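Korilstead Storeroom Group – minutes, Mon 10 December

Started late, door was locked. Minutes from August taken as read.

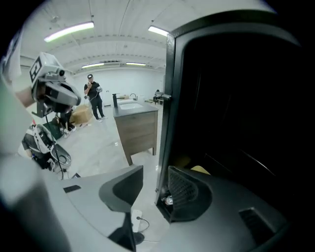
1. Boxes. Still too many cardboard boxes on the floor. Agreed flatten empties same day, full ones go against the back wall, label facing out. Marker pens keep dissapearing – buy more.

2. Packing. Kalovard order is 792 pieces, 728 packed so far. Remainder by Friday. Tape running low. Tarawneh can supply 143 rolls now or we wait for the bigger delivery. Take the 143.

3. Cables. Coil and tie before anything goes in a box. Last lot came out in one knot, took most of a morning. Small bags for loose fittings, one bag per box, taped inside the lid.

4. Floor space. Walkway to be kept clear both sides. Long discussion re moving the shelving, no decision. Measure first.

5. Ollanov quote. 4000 for new shelves incl. fitting. Felt high. Ask for price without fitting, bring back to next meeting.

6. AOB. Broom missing again. Lights at far end flicker – reported twice, chase. Closed shoes when lifting, reminder to go on teh door.

Next meeting same time, date to be emailed.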